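Gesberg Ivthorpe Demonstration Station
Data collection equipment for computer service tasks

Overview

The Ivthorpe station is a tabletop system for recording demonstrations of computer disassembly and assembly. It is supplied to research groups and service companies that train manipulation policies and need examples from real hardware. The station ships with two arms, the slatted aluminum table, the rail frame and the recording software. Computers used as workpieces are provided by the customer.

Intended use

The station was developed for work inside an open desktop tower placed on its side. Typical tasks include moving a hard drive carrier between a fixture and the case, releasing latches, and seating cards. These tasks call for small motions close to cables and sheet metal, and a fixed camera alone often loses sight of the fingertips. Each episode is therefore recorded from the wrist and from the workspace side at the same time.
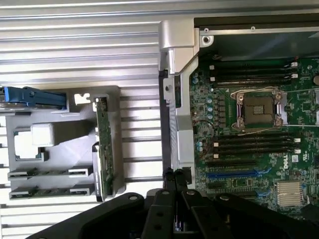 Both streams are stored with joint positions, gripper opening and the operator's commands, on a common clock. An episode begins when the operator presses the start pedal and ends when it is pressed again. Episodes may be marked as complete, partial or rejected at the station, and the mark can be changed later during review. Rejected episodes are kept unless the project owner removes them. Many groups use them to train failure detection.

Reference task set

The Plolska task set is included with every station. It contains 59 task descriptions for desktop computers, each with a start condition, an end condition and a written instruction. Customers may edit the descriptions or add their own. The set was prepared by Dela Sowah and is maintained by the Gesberg applications group.

A reference recording of 262 episodes is available on request. Access is granted under the standard data agreement. 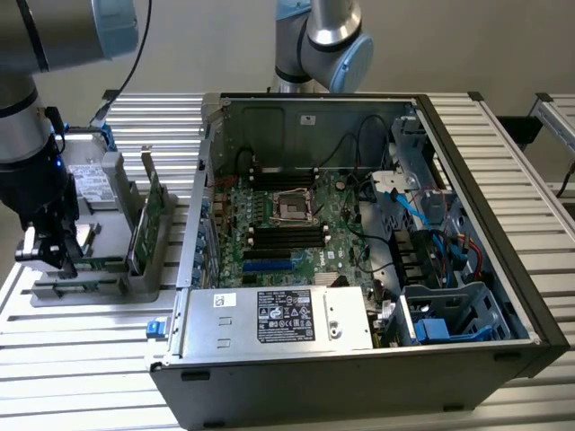
Station with open desktop tower and drive fixture at left.

Workpiece preparation

The computer must be disconnected from the mains before it is placed on the table. The side panel is removed and the case is laid with the interior facing upward. Fixtures are fastened to the slats and may be moved between sessions. After any change in fixture position, the operator should run the short calibration routine and record a new session number.

Loose cables should be left as they are found in the machine unless the task description says otherwise. Tied or rerouted cables produce recordings that do not match service conditions.

Export and storage

Sessions are exported through the Stojanović converter, included with the recording software. Video may be exported at full or reduced size. Serial numbers and labels that are legible in the video can be masked before the data leaves the site.

Training and support

Operator training takes 3 days at the customer's site and is limited to 2 operators per station. Requests for training, spare gripper fingers and additional fixtures should be addressed to Selorm Mensah, Applications Support.

Page revised 3/3/20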